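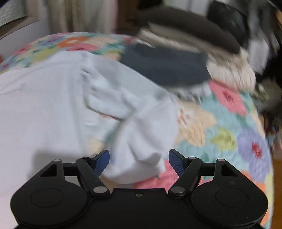
Bedroom Inspection Checklist with Comments
Fitzsimmons Furnished Lets — Unit 24
Inspector: Austra Rebane
Reviewed by: Bheki Potgieter
Date of inspection: October 6, 2022

Scope: bed, bedding, folded clothes placed on the bed, floor beside the bed, lamp and outlets within reach of the bed. Closet interior and window hardware are covered on separate sheets.

Result codes: OK = acceptable. ATT = needs attention before the next visit. N/A = does not apply to this unit.

Section A. Bed frame and mattress

A1. Frame stands level, no rocking when pushed at each corner.
Result: OK
Comment: Checked with hand pressure at all corners. Head end is against the wall and should stay there.

A2. Slat fasteners tight.
Result: ATT
Comment: One fastener on the foot end turned freely by hand. Tightened on site. Recheck at the next visit; if it has loosened again, replace the fastener and note the slat position.

A3. Mattress label attached and legible.
Result: OK
Comment: Girex label, sewn to the side panel at the foot end. Do not remove it when changing the mattress cover.

A4. Mattress seams closed, no filling exposed.
Result: OK

A5. No signs of bed bugs along seams, tufts or slat ends.
Result: OK
Comment: Inspected with a flashlight and a plastic card run along the seam. The quilt was turned back for this item and replaced afterward.

Section B. Quilt and sheets

B1. Quilt free of tears, open stitching and loose threads long enough to catch.
Result: OK
Comment: Floral print throughout. A large print makes small stains and pulled threads hard to find, so the face was checked by touch as well as by eye. Work in strips from head to foot, then turn the quilt and repeat on the back.

B2. Quilt hangs clear of the floor on both long sides.
Result: ATT
Comment: Touches the floor on the window side. This is a trip point for anyone getting up at night. Pull the quilt toward the wall side when making the bed, or fold the lower edge under the mattress.

B3. Quilt clear of heater.
Result: OK
Comment: Tromska panel heater, wall mounted. The minimum clearance set in our house rules is 24 inches. Measured with the quilt in its normal position. The clearance should be measured again if the bed is ever moved.

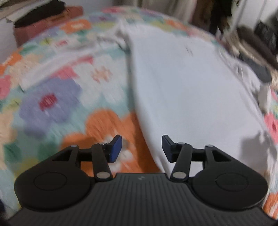
B4. Print colors stable, no transfer to white items.
Result: OK
Comment: Damp white cloth pressed on an orange area and a purple area for 2 minutes each. No color on the cloth. The test is repeated after any change of detergent. Red areas were not tested this time and are carried over to the next visit.

B5. White bedding free of stains and holes.
Result: OK
Comment: Hold against the light before folding. Items with holes go out of service and are not mended. Items with stains get one more wash cycle first.

B6. Care labels present on all bedding.
Result: ATT
Comment: Quilt label is worn and the drying symbol can no longer be read. Until the supplier confirms, dry on low heat only. The wash temperature is still readable. Supplier query sent to Guvden, no reply at the time of writing.

Section C. Laundry sorted on the bed

C1. Bed used for folding only when items are fully dry.
Result: OK
Comment: Dryness is judged by hand at waistbands, hems and corners, where moisture stays longest. Damp items left on a quilt will wet the filling, and the filling takes far longer to dry than the cover.

C2. Clothes folded and stacked away from the edge.
Result: OK
Comment: Stacks on soft bedding lean. Keep them low and toward the center of the mattress. Large flat pieces such as sheets should be folded before the clothes, so that the surface is free when they are spread out.

C3. No hot items placed on bedding.
Result: OK
Comment: Covers irons, hair tools and anything taken straight from the dryer drum at the end of a hot cycle. Let a hot load finish its cool-down before it is carried in.

C4. Pockets emptied.
Result: N/A
Comment: Belongs on the laundry room sheet. To be deleted from this form at the June revision.

C5. Bed cleared after folding.
Result: ATT
Comment: Stacks should go to the closet in the same session. Previous inspections found clean clothes still on the bed at the end of the day, which leads to refolding and to items being pushed onto the floor.

Section D. Sheet change

D1. Used sheet gathered inward from the edges before lifting.
Result: OK
Comment: Gathering toward the middle keeps dust and hair inside the bundle. Do not shake sheets out in the room — shake outdoors or not at all.

D2. Sheet checked for small objects before washing.
Result: OK
Comment: Run a flat hand over every fold. Pins, earrings and hair clips are the usual finds. A bunched sheet has to be opened out completely for this; pressing on the pile from above is not sufficient.
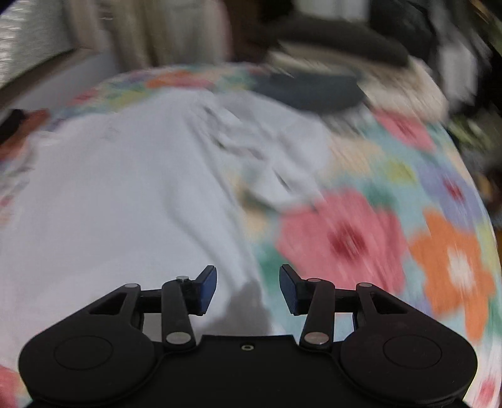

Can the comforter stay on the bed while the sheets are sorted on top of it?
It can, provided the sheets are clean. If they are going to the wash, take the comforter off first and put it on a chair or a clean shelf.

D3. Lifting done with bent knees, load held close.
Result: OK
Comment: A full set of wet bedding is to be carried in two trips. Dry sets may be carried in one if the person can see over the load.

Section E. Area around the bed

E1. Floor clear on the side used for getting in and out.
Result: OK

E2. Rug fixed with non-slip underlay.
Result: ATT
Comment: Underlay is shorter than the rug and the corner nearest the door curls. Replace the underlay or remove the rug.

E3. Lamp cord undamaged and not run under the mattress or rug.
Result: OK

E4. Outlet cover intact, plug fits firmly.
Result: OK
Comment: Cover screw was loose at the previous visit and has been tightened.

Open items: A2, B2, B6, C5, E2. Red print areas under B4 to be tested.

Reviewer's note (B. Potgieter): B6 stays open until there is a written answer on drying temperature. E2 to be closed within 5 working days; if no underlay of the right size is available by then, the rug comes out and goes to storage. The remaining items can wait for the next scheduled visit.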